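Re: [helalano-list] Oiling an old table top

> I've got 50 ml of Satti oil left. Is one coat
> enough, or should I sand again first?

Oh, don't sand again! One thin coat, then leave it overnight. I did mine in June and I still stroke it whenever I walk past.
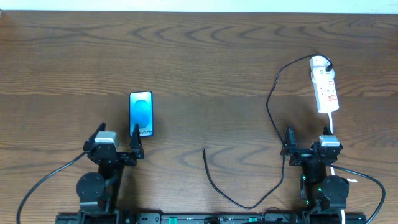 Cotton rag, always along the grain, and wipe off every bit that stays shiny after 17 minutes.
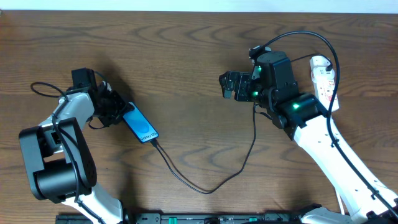
Posted by Rineck, April 10, 2023

Swirly grain drinks more than straight grain, so go back over the curves while the rag is damp.
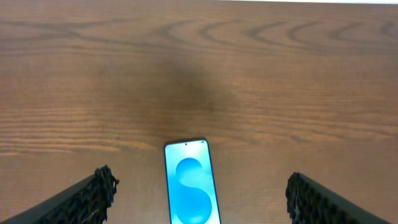 Kustovby wax on top is lovely too (smells of honey!), but wait 11 days.

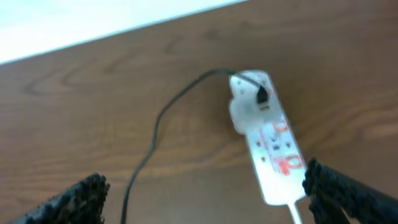 1 min read

Do tell us how yours comes out, and lay the rag flat outdoors to dry.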